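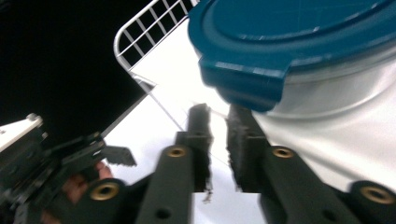

Section 5: Planning a walk on the Zistby trail map

Zistby works on the phone or in a browser. You need an account before you can save a walk. If you only want to look at the trails, skip to step 3.

1. Open the map and type the name of a park or garden in the search box. Costello Gardens is already loaded for new users.

2. Sign in. Saved walks are kept under My Trails.

3. Tap Filters and set the longest distance you want to walk. The slider stops at 12 miles. Longer routes, such as the Prurnance Ridge trail, have to be opened by name.

4. Choose a season. Spring shows flower beds and blossom walks; fall shows leaf color. Bloom dates are updated from March on and may lag after a cold spell.

Note: Trails with more than 300 feet of climbing carry a hill mark. The mark covers the whole route, even if the climb is all in one short stretch.

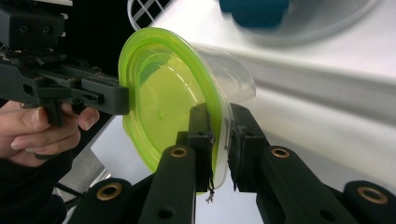 5. Tap Save, then Download. A downloaded walk opens without a signal, but the parking and restroom layers do not -- check those before you leave home.

6. To share the walk, tap Send Link. Up to five people can follow the same copy. Changes you make later show up on their phones the next time they connect.

Caution: Closed paths appear in gray. Do not rely on the map alone after a storm. Read the notice at the gate, and turn back if a path is roped off.

If a download stalls for more than two minutes, cancel it and start again on Wi-Fi. Walks saved in the old Zisari format need to be opened once in the browser before the phone can read them.

Map corrections go to Cillian Gilmartin through the Report a Path form. Include the trail name and the nearest marker post.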